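Folding fleece, and other promises

2019-09-13

My sister-in-law Armelle has been after me since February to try the "file folding" method, where every jumper stands on its edge in the drawer like a library card. She did her whole wardrobe in an afternoon, or so she says. I have my doubts about the afternoon.

The trouble is fleece. Cotton tees will hold a crease if you press them with your palm. Fleece springs back the minute you let go, and the thicker the piece, the worse it sulks. The maroon one was my test case, done on the bed on top of the orange, cream and red blanket with the polka dots and "love" printed on it, because the method calls for a flat surface and the bed is the biggest one we've got. 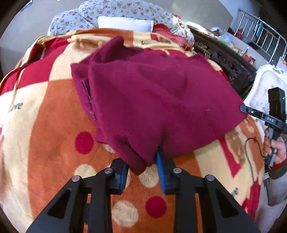

What I did with the drawer

The instructions want thirds, then thirds again. I got 2 decent folds out of it and a lump. It stood up for as long as I held it. Armelle says I need the Tovedau dividers, and I notice the answer to a free method is always something you buy.

So the heavy fleece is going on the shelf in a flat pile, five high, the colour I wear most on top. The tees can stand in their rows if they like. I'll give them a month.

Still no idea what to do about the flowery quilt. It doesn't fold into thirds of anything.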